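The Hook Rack Will Not Save You

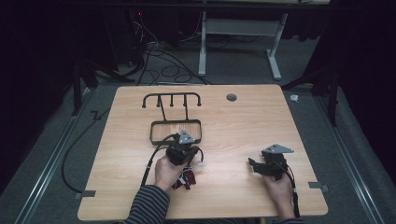 My household owns 10 keys, of which 2 open anything. For years they lived in a salad bowl by the door, along with a dead flashlight and the warranty for a blender we gave away. Then I decided that we were going to be people with a rack. Racks of this sort come in one basic pattern, thin black rods on a flat base, and the one on the pale table has the feature that wore me down in the end: five prongs, with a curled hook at each end and three straight pegs between them. The hooks hold on to what you give them. The pegs take a more relaxed view.

I bought mine at Skarkberg, a store where everything is displayed as though its owner has one key, one scarf and no mail. It cost less than lunch. By November it was wearing two dog leashes, a tote bag, and a necklace that had married an extension cord. The salad bowl had filled up again by then, mostly with things that had slid off the pegs.

Organizing products are sold on the idea that the trouble is a lack of places. I have plenty of places. The Vurel catalog, which comes whether I want it or not, offers almost 3,000 more of them, including a small stand for holding other small stands. I read it in bed the way other people read about Portugal.

My complaint isn't with the rack, which is handsome and stays upright under conditions its makers can't have planned for. I just resent how it looks with nothing on it. A bare rack is the tidiest object in any house, and you spend the rest of its life hanging wet hats on it. Mine has an umbrella on it now. The umbrella is broken, but it does fit the hook.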